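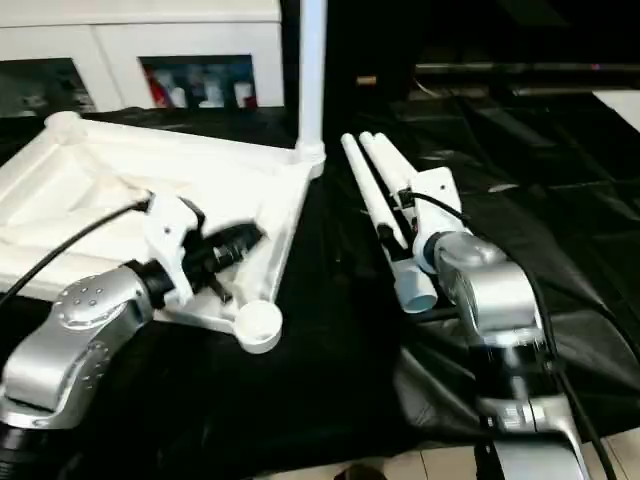
Section 7: Fitting the Legs

This section applies to the Kirneck side table in white. It should be read in full before assembly begins. The legs are fitted by hand and no tools are required for this stage. Section 11 covers levelling.

7.1 Preparing the work surface

1. Cover the table or floor with a cloth or plastic sheet. The white finish marks easily, and grit trapped beneath the base will scratch it.

2. Place the base upside down on the covering, so that the leg sockets face upwards.

3. Check each socket and each leg thread for dust or packing material. Wipe with a dry cloth if necessary. Do not apply oil.

7.2 Screwing in the legs

1. Take the first leg by its wide, threaded end and set it in a socket. The narrow end must point away from the base.

2. Turn the leg clockwise by hand for 2 full turns. It should move freely. If it binds, unscrew it and start again – a crossed thread cannot be repaired.

3. Fit the remaining legs in the same manner. A leg that is waiting to be fitted should be laid flat on the covering, clear of the edge. 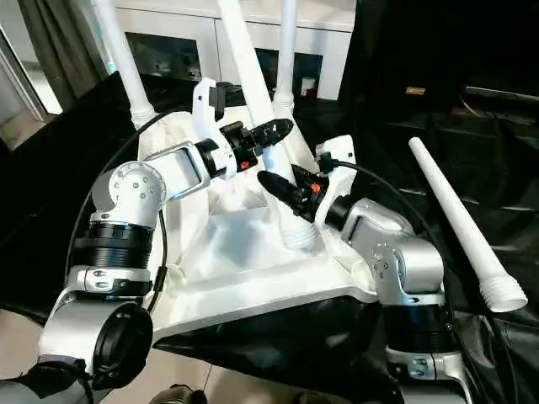 4. When all four legs are in place, tighten each one in turn until it stops. Hand pressure is sufficient.

CAUTION: Do not lift or turn the base by a leg that has not been fully tightened.

Note: The legs are interchangeable and may be fitted to any socket.

7.3 Turning the table upright

1. Grip the base on opposite sides and turn it over in one movement. Two persons are advised.

2. Press down lightly on each corner. Slight rocking is normal before levelling – proceed to Section 11.

Replacement legs are supplied by Zumov under part reference 13. Orders should be sent to the Floltbridge depot, quoting the table's colour.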